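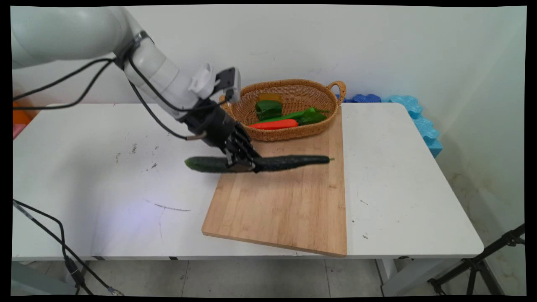

Thursday, July 21, 2022

The summer produce program at the Stedach residence entered its fourth week today. The kitchen received its delivery from Treso at the usual hour: cucumbers, string beans and two crates of early tomatoes. The beans were accepted. One crate of tomatoes was returned as overripe, and a credit note has been requested.

Lunch was served to 80 residents, with 16 further meals sent to the Kingi annex. The cold cucumber soup, introduced in June, was offered again with less dill, following remarks left in the comment book. Several residents asked for bread with it – this will be raised with the bakery at Jondow, whose present contract covers breakfast only.

The walk-in cooler was read at noon and again at four. Both readings were within limits. The seal on the lower door is worn and a replacement has been ordered.

Fifty jars of pickles are to be put up on the weekend, if the vinegar arrives. Labels are printed. The large kettle is still out for repair, and the smaller one will be used in the meantime.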